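I've gone and lost another evening to Lulwood. It's a little puzzle game for your phone where you shift fallen logs about so a beaver can get down the river, and it's far harder than the sleepy music lets on. I'm on level 21 and I've been on it for 2 days.

The hints cost 2,000 acorns a go! I had that many once, back in April, and spent the lot on a hat for the beaver (no regrets, it's a very good hat).

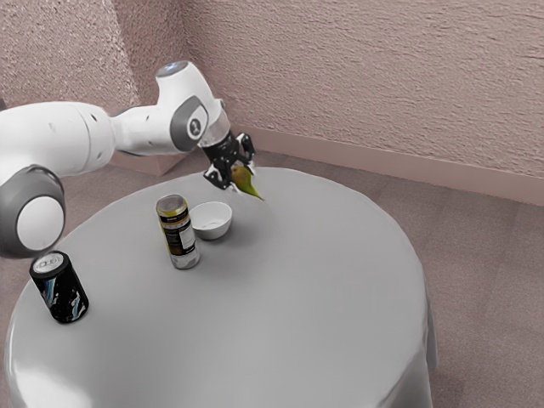
Level 21 is the one with the waterfall and the long log wedged across the top. You can only turn things from one end, so every move swings half the river with it - picture a long white arm with an elbow in it, reaching in over a round table from the left, and you'll know the shape I keep ending up with. I've tried clearing the bank first. I've tried leaving the bank alone. The beaver just sits there blinking.

My sister's on level 30-something and won't tell me how she did it. Ustov, who make it, have put out an update that lets you undo one move, so I'm having another go after tea. If you've got past the waterfall, leave me a comment - small clues only, please.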